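Pando Repeat Patterns: Data Card

Last updated: Monday, May 5, 2025

Summary

Pando is a catalog of repeating surface patterns: wallpaper, wrapping paper, printed vinyl, and cotton yardage. Each record describes one design and gives the size of its repeat, the match type, the motif tags, and the file name of a flat scan. The catalog was built to test software that finds the smallest repeating tile in a printed surface. It can also be used for plain lookup by motif or match type.

What is in a record

pattern_id: Short string, unique across the catalog. IDs are not reused after a record is withdrawn.

source: One of vurness, hinds, or ovent. See Sources.

repeat_w, repeat_h: Width and height of one full repeat, in millimeters. A value of 0 means the repeat is larger than the sample in that direction.

match: straight, half_drop, brick, or random. Half-drop designs give the height of the full repeat, with the drop implied.

motifs: List of lowercase tags in the singular. Use "daisy", not "daisies".

ground: Name of the background color, from a fixed list in grounds.txt.

rotation: Whole degrees, 0 up to but not including 360, measured clockwise from the top edge of the roll. Used only when the scan was not made square to the roll.

Sources

Vurness supplied wallpaper sample books, mostly nursery and kitchen lines. Hinds supplied vinyl offcuts. Ovent supplied cotton remnants, many without a selvage, so the grain direction on those records was judged from the weave.

Measurement

Repeats were measured on the physical sample with a steel rule, then checked against the scan at 4 pixels per millimeter. Where the two differed by more than 3 mm, the sample was measured again and the second reading was kept. Cotton was pressed flat before measuring but was not stretched.

Tagging rules

1. Tag every motif that appears at least once in the full repeat, including small filler motifs.

2. Use the common name of a plant if it can be told from the drawing. Otherwise use "leaf", "flower", or "seedhead".

3. Mirrored or turned copies of a motif count as the same motif. A strawberry with its cap at the bottom gets the same tag as one with its cap at the top.

4. Where two patterns meet in one view, as with a strawberry-and-daisy wall over a gray fern floor, make a separate record for each. Do not merge the motif lists.

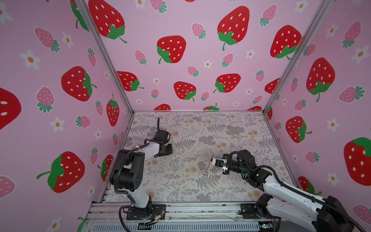 Known problems

– Tossed layouts are often logged as random when a true repeat exists. About 25 records are waiting for a second look.
– Ground names for the vinyl samples were assigned under warm light and lean toward beige and cream.
– Records added before February use "fern" and "leaf" interchangeably.
– Scans of glossy vinyl may show a bright band along the left side. The band is not part of the design.

Use and terms

The tables may be copied and changed with credit to Pando. The scans may be used for testing and teaching only; the designs belong to their owners. Corrections should give the pattern_id, the field, and the proposed value, one correction per line.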